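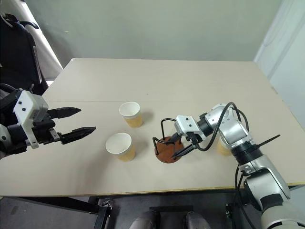
## 4. Setting up the cup task and recording your runs

By the time you get to this section you should have Tekau installed and both arms homed (section 3, if you skipped it, go back, I'll wait). Now comes the fun part! We're going to lay out the table, record demonstrations with both arms, and get them into a shape the trainer will accept.

I wrote these steps for the Henstead bench, with paper cups and a wire cup stand. If your cups are a different size, redo the finger opening in step 3 before anything else.

1. **Clear the table and park the arms.** Run `tekau park` and keep your hands back until the prompt returns. I like to do this before every session, even if the arms look parked already.

2. **Put out the stand and the cups.** The stand goes between the two grippers, somewhere both of them can reach without the elbows getting close to each other. Set the cups upright, rims up, with enough space around each one for a finger to slide in. Don't line them up neatly! My first batch of demos had the cups in a tidy row every time, and the policy fell to pieces the moment I nudged one.

3. **Set the finger opening.** Open both grippers all the way, then bring the left one down next to a cup and close it slowly until it just touches the wall. Save that value as `cup_close`. Paper crushes easily, so go a little at a time.

 > **Caution:** Never test `cup_close` on the stand. The wires are much stiffer than a paper cup and you can bend a fingertip.

4. **Check your cables.** Swing each arm through its full reach by hand with the motors off. The gripper cable should follow the elbow in a loose loop and never pull tight. If it catches on a hook of the stand, move the stand, not the cable clip.

5. **Start a recording.** Type `tekau record --task cups` and use the leader arms as in section 2. The right arm goes to the stand, the left one deals with the cups. Try to move at one steady pace (I get impatient near the end and rush, and it shows in the data).

6. **End the run and label it.** Press the pedal once for a good run, twice for a bad one. Keep the bad ones, because the Cabral filter learns from them too.

7. **Move everything and go again.** Shift the cups and give the stand a bit of a turn between runs, so the hooks point somewhere new. I stopped at 72 good runs, and that was plenty for this task.

**Note on training.** I train for 2000 steps with the settings in `cups.yaml`. I did try going longer, and the loss kept dropping while the arms got jumpier around the hooks, so I went back. If yours hesitates above the stand, the usual fix is more demos with the stand turned different ways. Changing the learning rate did nothing for me.

**Note on the two arms.** Pusura treats them as one robot with one long list of joints. If you record with only one arm moving, the other still gets logged as holding still, and the policy will happily learn that. Mix in some runs where both are moving together.

Before you shut down, run `tekau check` on the session folder. It flags any run with missing camera frames, and those need to be deleted before you start section 5.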